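Collection Arrangements and Other Matters Following the Jorkitbridge Sale
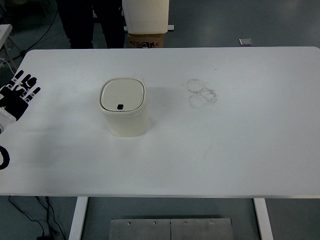 The contents sale at the former Steyn offices in Jorkitbridge closed on Sunday evening, and a number of readers have written to ask how the remaining lots are to be collected and paid for. I have attended these sales as a bidder for many years and have lately assisted with the paperwork for this one. The following notes are offered in a personal capacity. The printed conditions of sale take precedence wherever the two differ.

The catalogue ran to 200 lots. All but 19 found a buyer on the day. The unsold lots will be held over and entered in the September sale at Skastville, where they will be offered without reserve. Bidders who left commission bids on any of them need take no further action, as those bids have lapsed and will not be carried forward. Fresh bids must be lodged for Skastville on the form for that sale.

Payment

Invoices were sent by email on the night the sale closed. Several went to old addresses, and two were returned. A bidder who has not received an invoice should first check that the address held on the register is current, and then write to the sale office quoting the paddle number. Telephoning is of limited use this week, as the line is attended only in the mornings.

Payment should be made by bank transfer with the invoice number as the reference. Invoice 2466 has been paid twice by what seem to be two members of the same household, and the second payment will be returned once the account details have been confirmed. I mention it here with the buyer's agreement, as it is a common occurrence where couples bid under one paddle. It would be prudent to settle beforehand which of you is to pay.

Cheques are no longer taken. Cash is accepted at the collection desk for smaller invoices only, and the desk does not hold a float. Please bring the correct amount.

Collection

The building is open for collection from eight in the morning until four in the afternoon. The last vehicle will be admitted at half past three. Entry is by the yard gate in the lane and not by the front steps, which have been closed off while the railings are attended to. Drivers of larger vans should note that the lane narrows after the chapel and that there is no room to turn until one is inside the yard.

Every buyer must produce a paid invoice before any lot is released. A photograph of the invoice on a telephone is acceptable. Where a carrier is collecting on behalf of a buyer, the carrier must bring a signed letter naming the lots. Last year a chest of drawers left the premises with the wrong carrier and was recovered only after some months of correspondence, and the requirement has been applied strictly from that time.

Furniture on the upper floors must be brought down by the buyer. There is a goods lift, but it has not been certified and may not be used for any purpose. The back stair has a tight turn at the first landing. Gerrit Ntuli, who supervised the viewing days, has measured it and advises that the large bookcases will not pass in one piece. Their cornices lift off, and the shelves should be removed and tied before the carcass is moved. Staff are unable to carry, dismantle or load on a buyer's behalf, and they are not permitted to lend tools.

Boxed lots are stacked by lot number in the old post room. Buyers are asked to check the contents against the catalogue before signing, as no claim for a missing item can be considered after the box has left the building. The boxes themselves are old and several have weak bases. Blankets, straps and stronger cartons are all worth bringing.

Lot 71

I have had more letters about Lot 71 than about all the others together. The lot was catalogued as a longcase clock with a painted dial, by a maker in Okia, with pendulum and two weights. On the second viewing day it was observed that the weights did not match and that one had very probably come from a different clock. A notice was read from the rostrum before the lot was offered. The hammer fell to a bidder in the room, and there were three underbidders.

It has been suggested to me that the sale of this lot ought to be set aside. I do not share that view. The notice was read clearly, it was also pinned to the case, and the buyer has confirmed in writing that he heard it and is content. Bheki Chauke, who repairs clocks in Skastville and has looked at the movement, considers it sound and in need only of cleaning. A second weight can be found. The underbidders have been told of the position and I do not propose to return to the matter.

There is a wider point about saleroom notices. They are part of the description of a lot from the moment they are given, and a bidder who views on the first day only and then bids from home may never see them. At the Skastville sale all notices will be put up online by nine o'clock each evening of the view. Regular bidders have asked for this for a long time - myself among them - and I am glad that it has been agreed.

Storage and uncleared lots

Lots not collected by the close of the collection period will be moved to the store at the buyer's expense. The charge is made daily and includes the first day. It does not include insurance, for which the buyer remains responsible from the fall of the hammer. Anyone who foresees difficulty should write to the office before the period ends, as an extension is usually given when it is requested in good time and very seldom afterwards.

Lots still unclaimed at the end of the storage period may be resold to cover the charges. Any balance is then paid to the buyer. I have known this happen to a perfectly good dining table, the owner of which had simply forgotten that he had left a bid on it.

Entries for Skastville

Entries for the next sale are now being accepted. Household furniture, garden tools, pictures, books in quantity and workshop equipment are all suitable. Upholstered pieces must carry their fire label. Electrical goods will be tested on arrival and a small fee deducted from the proceeds. Mattresses, car tyres and opened tins of paint cannot be taken.

Vendors should deliver to the side door on a weekday morning and wait for a receipt. The receipt number will be required for any later enquiry, and items left outside the door without one will not be entered in the catalogue.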